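The Gostden bus stops running at half past six in October, so if you miss it you walk, and I missed it. I'd been on the phone to my sister about the house (whether to sell it, whether to paint it first, whether Mum would mind) and I watched the thing sail past me with all its lights on.

It's more than 3 miles by the road. There is a shorter way over the allotments, and I took that, which was daft in those shoes! By the second gate I had mud up to my ankles and I'd started talking to myself, mostly about paint. My sister wanted a colour called Justell Cream. I wanted to leave everything exactly as it was and never open the door again.

But I did open it, number 31, with the key that only works if you lift the handle. The hall still smelled of her coats. I put the kitchen light on and stood there like a visitor, waiting for someone to offer me tea.

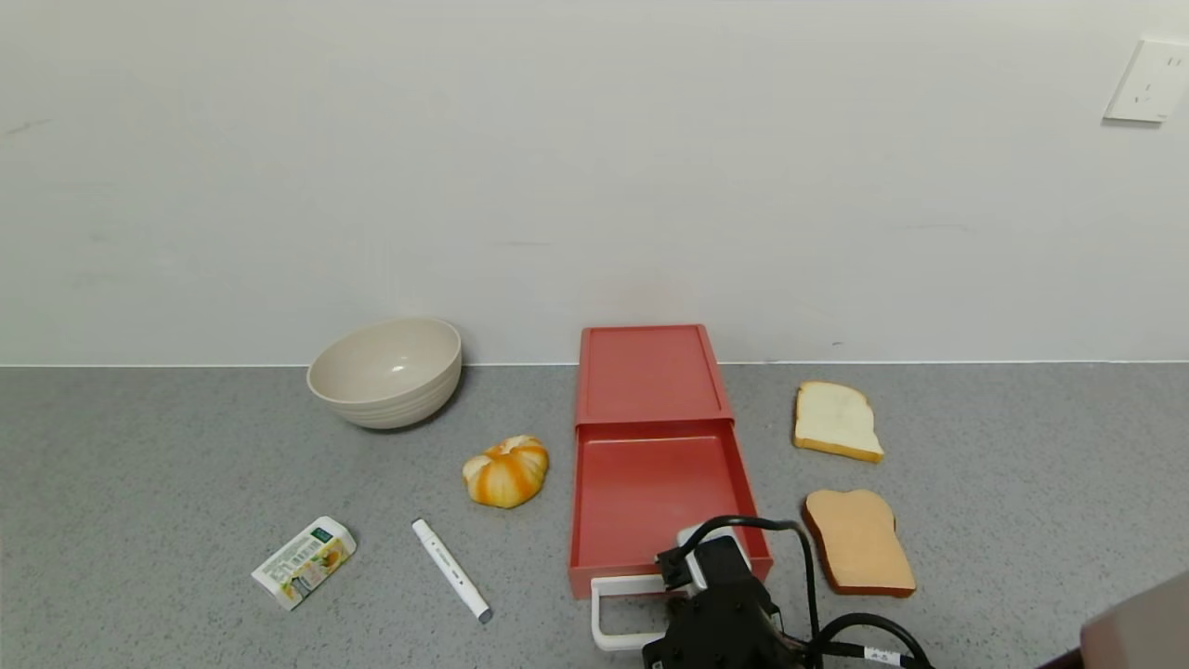

The bowl and the little striped pumpkin.

Mum was never one for Halloween. She thought it was rude, all that knocking. But every autumn she'd buy a big bag of sweets just in case, and every November we'd find her finishing them in front of the quiz, quite cross that no one had come. I was 28 before I worked out that she'd been turning the porch light off.

So I turned it on. I don't know why — I had no sweets, only half a packet of mints and a banana. I sat on the bottom stair with my muddy shoes beside me and rang my sister back.

"I'm at the house," I said.

"In the dark?"

"No, I've got all the lights on. The porch one too."

She went quiet, and I could hear her telly going. Then she said she'd found a card from Mum down the back of a drawer, with a ten pound note still in it, and did I think it was lucky or sad? I said we should spend it on sweets. She said the paint could wait till spring, then, and I said yes, April maybe, and we'd see.

I was putting my shoes back on when somebody knocked.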